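Plotley Small Shop Forum > Shelves, Racks and Fixtures > Chip bags will not stand up

Page 1 of 1

lowershelf
Member
Posts: 321
May 2022

I look after the snack unit in our building. It's a black Honum with a white back panel, inherited with the room. The soda cans behave, and so do the cookie boxes until a customer gets at them. The chip bags are another matter. I line them up like a school photo, go and make coffee, and come back to a pileup.

I've tried packing them tight, and then you can't get one out without bringing three friends along. I've tried packing them with space, and they lie down the moment they have somewhere to do it. I've tried facing them sideways, which lasted until a regular asked if we'd stopped selling chips.

Middle shelf, center, is where it goes wrong every time: 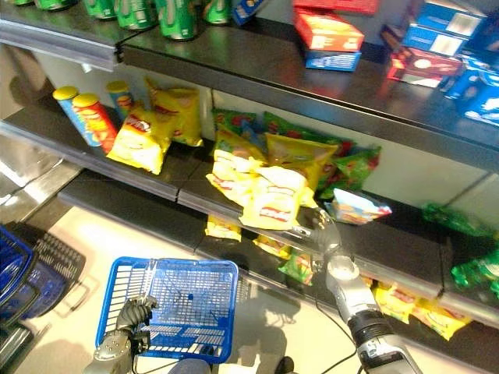 Middle shelf, with the green and yellow bags in their usual heap.

Is there some trick to this, or do I need to buy something? I'd like to avoid buying something. Our fixtures budget for the year is $200 and I've already spent part of it on price strip.

dentedcan
Senior Member
Posts: 1391

You need to buy something.

A bag of chips is a pillow with a logo on it. It has no bottom. Every supermarket you've ever been in has dividers, clip strips or a wire front holding those bags in place, and the ones that don't have a teenager who walks past every half hour and props them up again. Get dividers or get a teenager.

Also, your tall chip cans are having the same trouble. The red one is leaning beside the blue one, and those do have a bottom, so I'm less inclined to forgive it.

lowershelf
Member

The red one leans whatever I do. I've come to think of it as the relaxed one.

peg_and_hook
Member
Posts: 88

Disagree with dentedcan, as usual. You don't need hardware, you need fewer kinds of bag on that shelf. You've got yellow bags in with green bags in with a paler yellow bag lying at the front, and people are digging. Digging is what knocks them over. If the customer can see the flavor they want at the front, they take it and leave the rest alone. If they have to excavate, you get what you've got.

Yellows together, greens together, pale yellows somewhere by themselves. Costs you nothing.

dentedcan
Senior Member

They'll still fall over. They'll just be color coordinated when they do it.

peg_and_hook
Member

I ran the Menell kiosk on no dividers for 4 years.

dentedcan
Senior Member

I visited the Menell kiosk. I bought a bag of chips off the floor.

crumbtray
Member
Posts: 200

Could we stay on the shelf. I have the same Honum unit and the front lip is low, so anything that slides forward just keeps going until it's hanging over the price strip. What does the top shelf look like, lowershelf? If you're short on depth up there you'll be short on it all the way down, at least on mine.

lowershelf
Member

Top shelf is cans at the left, cookies everywhere else. You'll notice the cans are in a nice straight row. I'm proud of the cans. Please say something about the cans.
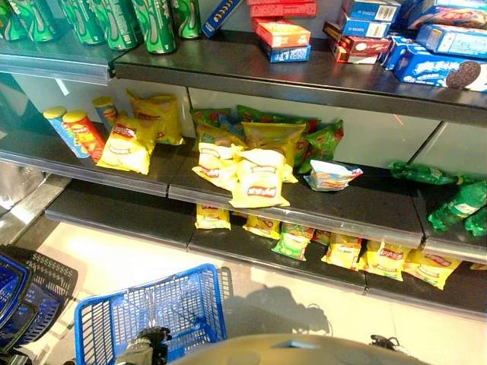
Ansari Building Social Club: Snack Shop Team

(That's our sign-off line, the forum makes me attach it to anything posted from the club account and I've given up trying to turn it off.)

So you can see how far along the cookies go. The red boxes are stacked, the blue ones are stacked, and then there's a red and white one lying diagonally as if it had been dropped from a plane. The Oreos at the far end are at an angle too. I put them in square. I always put them in square.

crumbtray
Member

Very nice cans.

Your cookies are going crooked for the same reason mine do: people lift the top box to read what's under it and then put it back any old way. I stopped stacking different boxes on each other. One kind per pile, long side to the front. It's dull to look at, but I only straighten it once a day now.

On depth, try pulling the chips forward and putting something square behind them. I use an empty cookie carton turned upside down. The bags lean back on it and look full even when I'm down to the last few. It does nothing for sideways slumping, mind you.

peg_and_hook
Member

Strong yes to the empty carton. See? Free.

dentedcan
Senior Member

"It does nothing for sideways slumping." Sideways slumping is the entire thread.

lowershelf, one of your two yellow Lay's by the cans is upright against the back panel and the other is leaning forward. The one at the back has something behind it. Give the front one something too, meaning a rail on the lip. Then dividers between flavors. The plain metal kind, skip the clear plastic ones. Clear plastic goes cloudy and then people think it's part of the chips.

halfpallet
New Member
Posts: 6

Has anyone considered laying the bags flat? I do all mine flat, one stack per flavor, with a metal divider alongside. They can't fall over because they already have.
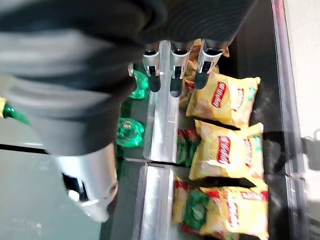

Yellow packets laid flat beside the divider rail.

Mine overlap a little and the gap between the two lengths of rail annoys me, but I've learned to look at something else. Downside: you sell by the front of the bag, and on a flat stack you only really see the front from above. So it's good for low shelves and useless over shoulder height.

lowershelf
Member

They can't fall over because they already have. I may put that on the wall of the club room.

Would it work on a middle shelf, though? People look down at ours.

halfpallet
New Member

If they're looking down, yes. Don't stack high or the bottom bag becomes breadcrumbs.

peg_and_hook
Member

Flat looks like a stockroom. There, I said it. A customer wants to see a bag facing them.

dentedcan
Senior Member

For once I'm with peg_and_hook and I don't like how it feels.

crumbtray
Member

Do half. Yellows flat with a divider, greens standing up in front of a carton. Leave it until August and see which half you've cursed at more.

lowershelf
Member

Going with crumbtray's half and half. I've ordered one divider, metal, plain, as instructed. The carton was free, so peg_and_hook gets the credit for the savings and dentedcan gets the credit for the spending.

The red chip can stays as it is. I moved it to the other side of the blue one this morning and it leaned back the other way.

dentedcan
Senior Member

Check the shelf is level.

lowershelf
Member

It is not level.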